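Arkus Task Planner

Tell it what you'd like done, and let it work out the steps.

Arkus is the planning software we wish we'd had years ago, back when teaching an arm a new chore meant a long afternoon of typing in poses one by one. You give it a goal in ordinary words, it breaks that goal into small moves, and it checks each move against what the camera sees before the arm sets off. If something has shifted in the meantime, it plans again from there -- no restart, no fuss!

Out of the box you get 32 ready-made skills (pick, place, press, turn, wipe and plenty more), and you can chain up to 50 steps in a single plan. It works alongside our Strobel perception add-on, and it reads scene files from Undlow too, so you won't have to rebuild the ones you already have.

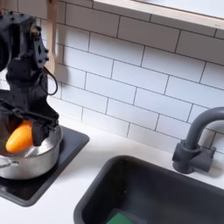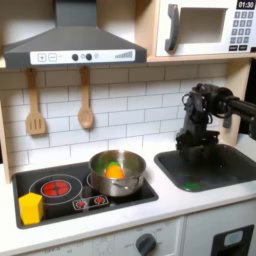 Pot and sink work in the play kitchen.

Can I change a plan while the arm is running it?
You can pause at any step, drag the remaining ones into a new order, and press Resume. Arkus checks the new order first and will let you know, politely, if a step can't be reached from where the arm has stopped. Steps already finished stay in the log, so you can always go back and see what ran.

Single-seat license: $938, with a year of updates included
Trumico arm driver: sold separately, $58
Supplied as a download, with the printed quick-start guide mailed on request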